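Povside Shared Kitchen and Workshop
Equipment Working Group
Minutes, 2024-12-10

Present: Giang Sầm (chair), Hiếu Đinh (minutes), two members from the front counter, one from the workshop side who asked to be recorded as "undecided" and is so recorded.

1. Previous minutes

Accepted. The item on the label printer was carried over again. The label printer has now been carried over more often than it has been used.

2. Plendus tabletop handling kit: trial review

Giang reminded the group what we're looking at. Sirdale is offering us the Plendus kit on a trial, which includes the handheld gripper for recording tasks, the bench arm, the software licence and what the brochure calls a "guided onboarding journey." The journey was a PDF. The idea is that a person does a job by hand with the gripper a couple of hundred times, the software learns from the recordings, and the arm then does the job while the person goes and does something more interesting. The job chosen at the last meeting was paper cups and the cup stand, on the grounds that cups are cheap and don't hold grudges.

Hiếu reported on the recording. Sirdale recommends 200 recordings per task. We made 222, partly from enthusiasm and partly because the counter on the tablet resets when the screen locks. Of those, the software rejected eight without comment. Hiếu wrote to Sirdale support asking why, and got a reply explaining how to make recordings. 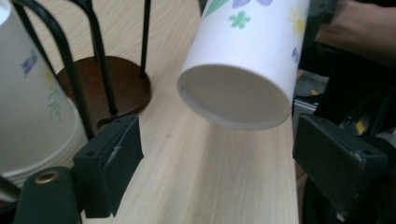
The front counter members said the handheld gripper was easier to get used to than expected, though hard on the wrist after the first hour. The trigger spring is stiff. One of them has taken to swapping hands, which the manual neither allows nor forbids. Both agreed that paper cups are a fussier thing to pick up than they look, and that squeezing too hard gives you a cup with a waist.

The workshop member asked how the arm compares with a person on speed. Giang said it doesn't, yet. The workshop member asked what it was for, in that case. Giang said that was item 3.

3. Is it worth the money

The licence after the trial is $300 a month, with the arm on loan for as long as we keep paying. Sirdale's rep has described this as "basically a coffee budget." The chair noted that our coffee budget is not $300 a month and would like to meet the people whose is.

Points in favour: the recording side works, the fingers come off with one tool, and new members seem to like having a go. Setup on a fresh bench took Hiếu most of an afternoon, but he concedes that part of this was spent looking for an extension cord.

Points against: the software needs an account for each user, the cable is too short for the back bench, and nobody could find the setting to turn off the chime. There was strong feeling about the chime. The workshop member would also like it noted that changing to a different size of cup may mean starting the recordings over, and that Sirdale's answer on this ran to two pages without containing a yes or a no.

Giang has also had a brochure from Ghumman, who do a similar kit without a subscription but with a larger price up front. It doesn't give the price. It does have a very nice colour photo of a bowl of lemons.

Agreed to ask Sirdale for the trial to run until the end of February, and to ask Ghumman for a figure with a dollar sign in front of it. No commitment to either before then.

4. Bench space

The kit currently has the good bench by the window. The front counter would like the good bench back. Giang proposed a booking sheet. It was pointed out that we have a booking sheet, and that it's under the kit.

5. Actions

Hiếu: write to Sirdale about the trial extension, the rejected recordings, a longer cable and the chime, in whatever order he finds most satisfying.
Giang: get a price from Ghumman. Retrieve booking sheet.
Front counter members: order more cups, same size as the current ones.
Label printer: carried over.

Next meeting to be set once Sirdale replies.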